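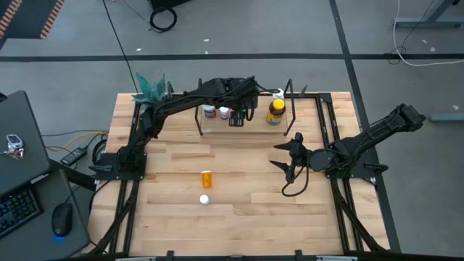
Butcher-block table, grey floor, two black arms.

I have been playing the new Rikasix record since breakfast and I'm not ready to stop. It's called Clalau, it has 12 tracks, and I think it might be my favourite thing Liya Alemneh has ever put her name to. For anyone new to this blog, Rikasix is what she calls herself when she's working alone with a tape machine and an electric piano, and Trakum is the band (still going, still loud, new songs in the works apparently). I love Trakum, but Clalau is the one I'd press into your hands.

It opens with nearly a minute of rain on a tin roof and then this fat, wobbly bass line wanders in as if it's lost its keys. I laughed out loud the first time! By the second track there are hand drums and a little organ part that keeps landing a touch behind the beat, and you get that lovely feeling of a tune leaning back in its chair. She recorded most of it in June, in the spare room at her sister's place, and you can hear the window is open on a few of the quieter bits. There's a dog on track five. He gets a thank you in the sleeve notes.

The middle of the record is where it really got me. Tracks six and seven run into each other with no gap, so please don't put this one on shuffle. Six is all held chords and tape hiss, very slow, and then a flute comes up from underneath and the whole thing tips over into seven, the nearest thing here to a single. I've had that flute line in my head on the bus, in the shower and all the way through a dentist's appointment. Then eight is only a minute long and mostly clapping.

If I had to grumble, the vocal on track nine is mixed so low that I can't make out a word of it, and the sleeve doesn't print the lyrics. I wrote to ask and Liya sent back a very sweet message saying she couldn't remember them either and that half of it was humming. Fair enough.

The last track, Yimyam, is the long one. Up to 8 layers of electric piano going at once, she told me, all played in one go after another without listening back to the ones before. It ought to be a mess, and for a bit in the middle it is, but then they drift into line and I had to put my tea down. I've tried it on headphones and on the kitchen speaker, and headphones win by miles. There's a tiny ticking sound on the left side that you'd never catch otherwise.

There are 100 copies on cassette, with a sleeve in that washed-out orange you get on old holiday postcards, and the download comes with it. Mine arrived with a sticker and a handwritten note (already on the fridge). I'd move quickly if you want the tape, as the last one went in an afternoon.

Next time I want to go back to the first Trakum EP, the one with the skipping drum loop, which I found again while clearing out a drawer and had completely forgotten how much I liked. If anybody still has the version with the extra song on the B-side, please leave a comment, I'd love to hear it again.

Posted 10/28/18 in Records, Tapes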